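## 4. Generar los episodios en Brollness

Vale, ya tienes la escena del dormitorio cargada. Yo lo hago siempre en este orden:

1. Abre `Flaltska` y fija la semilla en 25.
2. Pon 650 pasos por episodio (¡con menos, la política se queda a medias!).
3. Lanza 60 episodios con las sombras activadas.

> **Cuidado:** no cambies la luz a mitad de tanda. A mí me costó repetir 2 tandas enteras.

4. Revisa unas cuantas vistas de la mesa y la lámpara antes de entrenar.

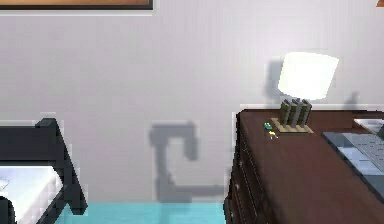
Si todo te cuadra, exporta la tanda con el perfil Colau y pasa al apartado 5, donde comparo los resultados con y sin sombras.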